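Salt Intrusion and Mooring Decay at Dendholm Harbor
Project report, second-year coastal studies
Submitted 17th December

1. Background

Dendholm is a small island harbor on the sheltered side of the Brundine channel. It was a herring port until the trade moved to the mainland, and it later served as a coaling stop. The outer breakwater is 375 meters long and was built in two stages. The older stage is rubble fill faced with dressed stone. The newer one is mass concrete, poured over timber piles that were left in place.

This report deals with the condition of the iron mooring rings along the inner face of the breakwater and asks whether their decay follows water level or building stage. The wrecks in the channel are outside its scope.

2. Sources

The harbor ledger held at the Pravberg archive lists 934 ship calls in the last full coaling year. Entries give the berth, the draft and the length of stay. Heavy use was concentrated at the seaward berths, where the water is deepest. The ledger does not record repairs, so the age of any single ring had to be inferred from its pattern — a method with obvious limits.

3. Method

Field work took place in March, over two spring tides. A sample of 30 rings was taken, split evenly between the two stages. Ring stock was measured with calipers at the crown and at the eye, after loose scale had been removed with a wire brush. Height above low water was read from a staff. Chloride content was measured on scrapings in the department laboratory, following the procedure in the Nzioka handbook.
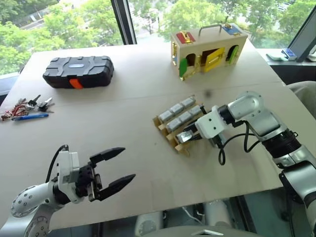
Figure 1. Two-arm bench with the right gripper at the block rack.

4. Results

Loss of section was greatest in the band just above mean low water and fell off toward the top of the wall. This held for both stages. Within the same band, rings set in concrete had lost more metal at the eye than rings set in stone. Chloride readings were higher in the concrete samples, but the spread was wide and two scrapings were too small to test.

5. Discussion

Water level explains most of the variation. The difference between stages is probably due to cracking around the eye, which holds salt water against the iron between tides. Past loading may also matter — the seaward berths are all in the newer stage, and the two effects cannot be separated with this sample. A survey of nearly 100 rings would be needed to do so.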